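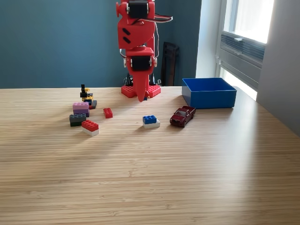 The red arm on its studded baseplate, with the bricks, the little pickup and the blue box sharing the table.

Kosville Robotics Club – Fall Gallery

Welcome, families and friends, and thank you for stopping by our page! We started this fall with 17 students, several of whom had never held a screwdriver before September, and it has been such a pleasure to watch them settle in. The big project this season is our brick sorting arm, which the students named Naltik after a long and very cheerful vote (Pudard came in second, and I'm told it will be back for the next robot).

The idea is simple enough to explain at the dinner table. Naltik should reach for a brick, pick it up, and drop it in a box, and it should do this without anybody touching the keyboard. Getting there is the long part, and the students have been wonderfully patient with it. Pranab Weerakoon has been helping the younger group with the wiring on Mondays, while the older ones write the code that tells each motor how far to turn.

For anyone who wants to look a little closer at the photo, the black servo motors are the joints, and the pointed red piece hanging down over the table is the business end. Many of the bricks are stacked in twos in several colors, blue on white and pink on purple among them, so there is plenty to practice on.

Our open evening is in December at the Abeysekara Center, and we have room for around 70 guests. Grandparents and little brothers and sisters are very welcome – just let me know how many of you are coming so I can put out enough chairs.

Tania Weerakoon, club leader
Page updated 11/13/23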